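Week 5 handout: Hands, wrists and reaching for flat things
Build Your Own Upper Body, evening course, Ullunberg shared workshop
Instructor: Meenakshi Tripathi
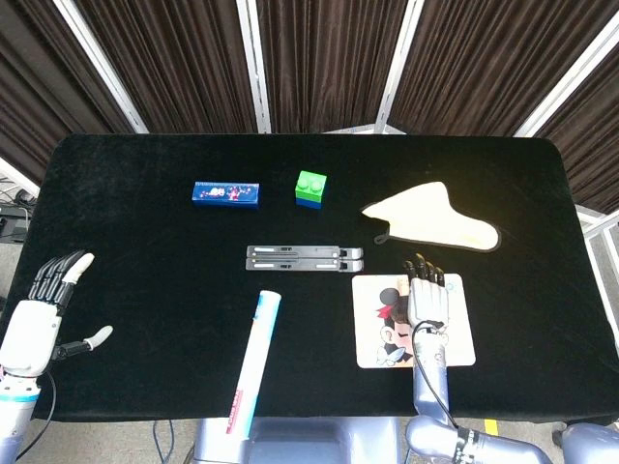

Fig. 1. Right hand palm down on the mouse pad, left hand raised at the other side of the table.

Welcome back, everybody! Last week ran long (my fault, I do love talking about elbows), so I've put the wrist material in these notes and you can read it at home with a cup of something warm.

Flat things are harder than they look. A building block gives the fingers two good sides to press on, but a mouse pad or a cloth mitt lying on velvet gives them almost nothing, and a hand that comes straight down will simply sit on top. What we want is a low approach with the fingers reaching past the far edge, then a slow drag toward the body until the near edge hangs over the table and the thumb can get under it. Try it with your own hand first, eyes closed if you like!

Cable slack. Look at the loop at the right wrist in Fig. 1. Leave yours a generous loop too, then turn the wrist through its whole travel by hand, power off, before you tie anything down.

The idle arm. Park it up and clear of the table before the other one moves. I say this every April and every fall, and every time two hands meet in the middle with a nasty little crunch.

For next time:
Write down your wrist servo readings at both ends of travel. Mine on the Loveo board are 803 and 3419, and yours will differ.
Try up to 13 slow drags with the mouse pad and note where the fingers slip.
Read the Agarwal notes on fingertip covers, the first half anyway.

Spare hinge pins are in the Funudia drawer by the drill press.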